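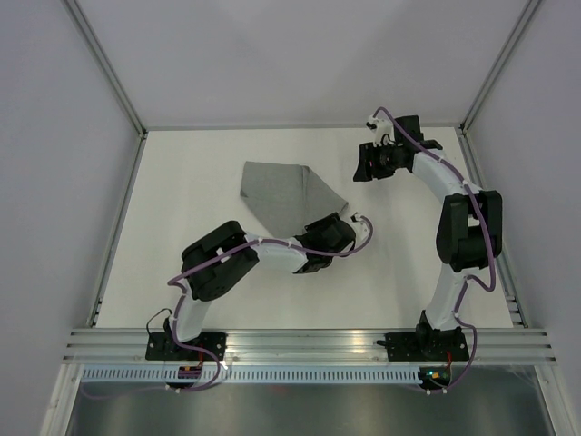

Vol. 3, p. 170

The Shopping List Behind Two Arms

Most people who come to see the folding cell at Satov look at the arms first. Fair enough! Two of them sit on one grooved aluminum beam at the front of a white table, and when they both go after the same piece of gray cloth it's hard to look at anything else. Lucienne Leblanc, who put the budget together, would like you to look at the beam.

"I priced the arms in an afternoon," she says. "Everything they're attached to took me until November."

Her first plan had a line for the arms, a line for a computer and a line called "misc." That last one grew until she had to break it open. Out came the extrusion, the corner posts, the side panels, the tabletop, the perforated strip that runs below the beam. Cable clips got a line of their own. She quoted the frame with two shops, Drilledska and Roussel, and the prices were $700 apart for what looked like the same drawing. Roussel had left out cutting to length. Once that was added back in, the gap shrank to $170, and she went with Drilledska on delivery time.

The panels were the item she had to fight for. They're a pale lavender-gray, smooth and plain, and they cost $300 that her boss wanted to spend on a spare gripper. Leblanc held out for a calm background, the same morning and evening, and I have to say the inside of that box is a lovely place to watch a machine work.

Cloth is a wonderful thing to budget around, by the way. A towel costs next to nothing, so she bought a stack and stopped worrying about them. Cables went the other way. Each arm has a purple one clipped along its links with slack left in loops for the joints, and she now orders spares with every arm - longer than the catalog suggests, too.

What's next? A second cell, which is already penciled in with Flenditz for the table. Leblanc's new spreadsheet has around 40 lines, and "misc." is still there at the bottom, set to zero.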